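Rivis Working Group on Domestic Manipulation Practice
Minutes of meeting 6, held 2026-07-18

Present: Vimala Amin (chair), Pankaj Dixit, Adi Lumbantobing, Ritu Uniyal (minutes)
Apologies: Trilok Sisodia

1. Previous minutes
The April minutes were accepted with one correction. In section 4, "contact speed" should read "approach speed".

2. Matters arising
PD has sent the revised glossary to Altau. No reply yet. Carried forward.

3. Clause 2, approach to fixed structures
AL presented the redraft. Door frames, pillars and wall edges are now treated as fixed structures whether or not they carry hardware. Approach speed within the last part of the reach is limited to 60 mm per second. VA asked if the limit applies to withdrawal. AL said the text was silent on this. Agreed that it should apply to both directions and that the clause will say so.

4. Site checks before a session
RU reported that 89 check sheets had been returned from Hurura homes. The box for loose textiles was often left blank. Agreed to split it into two boxes, one for cloths laid over appliances and one for open bags on the floor. Mains leads stay under their own heading.

5. Small projecting hardware 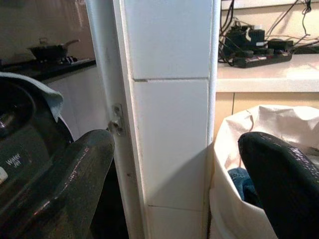
Clause 2 gives a clearance for flat surfaces but none for catches, hooks or hinges. PD said the missing value matters most where one finger works close to a frame and the other is on the far side of the same upright. With the left fingertip just below the latch plate, as it is at this pillar, the small hook stands out past the strip it is screwed to, and a clearance measured to the strip alone would leave it out. Agreed that clearance is to be measured to the outermost point of any fitting. VA asked for a drawing to go with the wording. Trilok Sisodia's written comment, that finger wear should be recorded in the same clause, was not taken up and will go to the maintenance section.

6. Actions
AL: amend clause 2 for withdrawal and fittings.
PD: drawing for clause 2; chase Altau.
RU: reissue the check sheet to Hurura and Mishra.

7. Any other business
None. Date of next meeting to be set by email.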